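Setting Up and Maintaining the Simulated Picking Cell
Project report, Group 4
Juwita Chong and Aisyah Govindasamy
17 April 2021

1. Background

Our project is a small picking cell with one arm and a two-finger gripper. The arm in the laboratory is shared by several groups, so most of our work was done in a simulated copy of the cell, which we call Prolus. This report tells how we set up the copy and how we keep it in good order. The program that controls the picking has the name Anon and is described in the report of the other group.

2. Setting up the cell

We began with the table. In the first version it was plain grey, and our position finder worked too easily on it. We changed the surface to wooden boards with visible grain, and after this the finder made many mistakes. We decided to keep the boards, even if our results became worse for some weeks.

The camera looks down on the table from above. Its height above the surface is 900 mm in the settings file. We also added noise and a little blur to the camera, and we made the shadows soft. The light is one large lamp, and its position can be changed before each run.
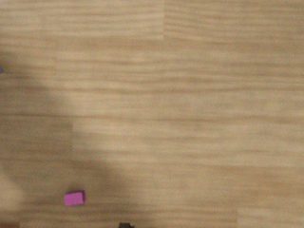
The most difficult part was the zero point of the gripper. When the cell starts, the fingers must go to a known opening before the arm moves. In our first settings the two fingers had different zero values, and the gripper closed a little to one side. We corrected this by closing the fingers on a test block at very low speed and writing down both values. Juwita made this check three times and used the middle result.

3. Looking after the cell

A simulated cell does not collect dust, but it still needs care. Small changes in the settings file stay there when a person forgets to remove them. For this reason we wrote a short routine:

Load the saved settings and compare them with the last accepted copy.
Open and close the gripper with no block between the fingers.
Move the arm to the four corner points of the table.
Make 100 picks with the lamp in its normal position.
Save the log, also when the result is bad.

The routine is done after every change, and one more time before a long run. Our long runs have 3000 picks each.

4. One repair

In one long run the arm began to stop above the block and wait. We first believed that the fault was in the position finder and lost two days with it. Aisyah then read the log more carefully and found that the time limit for the gripper signal had been set to 400 ms during an earlier test. It was too short for a slow closing. We put back the old value, repeated the routine and the waiting did not come again.

5. Work that remains

In May we want to move the settings to the real arm. The zero values of the fingers must be measured again there, and we have not yet decided how to fix the lamp.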